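July, late, kettle on for the second time because I forgot the first one

Up before six. Couldn't sleep, the neighbour's dog going again. Lay there making lists in my head and then thought well, get up and do the list then. So I did. Sort of.

Kitchen first. It has been driving me mad for weeks and with Mum coming at the end of the month I can't leave it. Did the top cupboards, the ones I need the step for. Found three jars of cumin. Three! All opened. Also the good peeler, which I blamed on Adom when he moved out, so I owe him a message. Sent it at half seven. He wrote back "told you" and nothing else, fair enough.

Wiped down the cupboard doors after that. Whoever chose doors with raised arches on them never had to clean one, the grease sits in all the curves and you have to go round with a corner of the cloth over your fingernail. White ones too. Got as far as the stove end and my shoulder packed it in. Rest tomorrow. Or not.

Then breakfast, toast, standing up. Then rubbish, and that was most of the morning gone because I started reading the council leaflet on what goes where, and it's changed again. Soft plastics out of the recycling altogether now. So anything crinkly goes in the kitchen bin unless I want to carry a bag of it to the drop-off at Flanagan, and I'm not going to Flanagan for a bag of wrappers. I did feel bad about it. Five minutes or so. 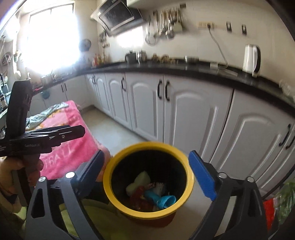 Anyway the bin is staying. I'd half decided to get one of those tall slim ones with the pedal, Meenakshi has one, a Muvlow, very smart, shuts by itself without a sound. But I priced it and no thank you. The red and yellow one is cheerful and it's round so it doesn't catch my hip when I go past with the washing. And no lid means I don't have to touch anything with onion hands. Could do with a scrub though, inside and out. Put it on the list under "outside jobs" with the mats.

Moved it out from the wall while I swept. Bits of pasta, a hair tie, a receipt from Fatitz for 1593 - could not for the life of me think what, then remembered that was the fridge, when the old one died at Easter. Kept it, warranty. It's in the drawer with the takeaway menus, writing that here because I won't remember otherwise. DRAWER WITH THE MENUS.

Floor came up well. I used the vinegar and then worried about the vinegar, somebody told me once you shouldn't on that sort of floor, but it looks fine. Bit streaky by the far corner where I ran out of hot water. Will do again before Mum. She'll notice, she won't say anything, she'll just get the mop out when I'm in the shower.

Lunch. Leftover soup, too salty, ate it anyway.

Pink towel. Have been going round and round about it. It's been thrown over things in this house for so long I stopped seeing it, and then today I thought what is that doing in a kitchen. It's loud, it's got big letters all over it, it goes with nothing. But it does keep the crumbs and the drips off, and it washes, and the nice cloth I bought for the job shrank the first time through the machine. So pink it is until I find something better. Shook it off the back step and half the street's worth of crumbs came out. Magpies were pleased. Put it through on a warm wash with the tea towels and that old grey-green thing, which I would like to get rid of as well but it's the softest one I've got and I use it for everything.

Rang Meenakshi at two about the market. She's got us a table for the last weekend of the month, the share is split down the middle, and she wants to know by tonight if I'm bringing the jams or just the cushions. Said both. Why did I say both. I've got nine jars and no labels and the cushions need zips. She talked for ages about her boss at Pranska, who has moved her desk again, next to the printer this time, and she gets a headache from the warm paper smell. I put her on speaker and did the cutlery drawer while she went on. She knew, too, could hear the forks.

Cutlery drawer done by the way. Threw out the bent whisk, two straws, a thing with a handle that neither of us could work out even when I described it to her. She reckons it's for melons.

Car next. Rego came in the post, and the letter from the mechanic with it of course, they must plan it together. 2379 all up if I let them do everything on the sheet. I sat down for that one. I'm going to ring and ask what has to be done now and what can wait till spring, Adom says they always put the lot on and see what you'll swallow. He's usualy right about cars, annoyingly. Don't ring before ten, the fellow's no good before ten.

Didn't get to: pantry floor, the zips, labels, the email to the school about the spare uniforms, the light in the hall. Bought the bulb LAST month. It is sitting on the hall table under the light. I walk past it every single day.

Four o'clock, went out for the washing, cold already and the light going. Pink towel still damp round the edges so it's over the door for the night. The kitchen looks odd without it, too plain. Suppose I'm more used to it than I thought.

Tea was eggs. Took the kitchen rubbish out in the dark in my slippers, new liner in, and remembered halfway down the path that I hadn't tied the bag properly. Held it at arm's length the whole way like it was going to bite. Wrapper got away and went under the hedge, had to go in after it. Wet knees. The dog from next door watched me do it through the fence, not one bark out of him, now he's quiet.

Sat down properly at last at eight. Made the list for tomorow:

mechanic (after ten)
zips - check the tin first, might have some
rest of the cupboard doors
bin scrub if it's dry, mats too
ring Mum re train, does she want picking up
BULB

Meenakshi just texted a photo of label ideas, all of them with gingham. Told her yes to the second one. Going to bed, back's sore, feet cold, I'll do teeth and read for ten minutes and that's me.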